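I met Da-eun Seol at the diner on the corner in Brindside, at the booth she calls her office, and she had her laptop open before I'd even gotten my coat off. Da-eun runs Clatow, a little website that checks viral stories, and I've been reading it for years (my mother forwards me a lot of things, okay?).

She wanted to show me the weeping statue. You may have seen it in July. A garden statue in a town called Illine was supposed to have cried for 14 nights in a row, and a man's bad knee got better after he touched it. My mother sent it to me twice.

"So the first thing I did was look for Illine," Da-eun told me. "I looked on maps, I looked in old gazetteers, I asked a librarian. There's no such town. You'd be amazed how often that's the whole job."

She still spent 4 days on it, though! The story had come from a joke site with a disclaimer in tiny gray type at the very bottom, and then another page copied it without the disclaimer, and then a radio host read it out on a Friday morning as if it were news. By dinner the post had 2000 shares.

"The radio guy was nice about it," she said. "He read a correction the next week. I don't think anyone heard it, but he read it."
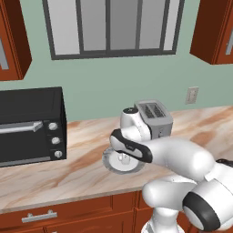
Where do you start when a miracle story lands in your inbox?

"With the oldest copy I can find. I sort by date and keep going back until there's nothing earlier, and then I read that page all the way down, including the boring part at the bottom."

I asked if people get mad at her, and she laughed so hard the waitress looked over. They do. One reader, who signed himself only as Ha, wrote her 30 emails about the statue, and somewhere in the middle they started swapping soup recipes. He still believes in the statue. She makes his radish soup.

Her partner on the site, Do-yoon Oh, handles the photos. The weeping statue picture turned out to be from a garden catalog, with the tears painted in later, and he found the original while waiting for a haircut. "He's insufferable about that one," she said.

I wanted to know whether she ever hopes one of these will be real. She stirred her coffee for a while before she answered.

"Sure, all the time. I grew up with a grandmother who saw signs in everything, and I loved it. I just want somebody to have been there. Give me one person with a name who stood in that yard and I'll drive out and talk to them."

Then her phone buzzed with a new tip, something about a singing well, and she was already typing while I paid for the pie.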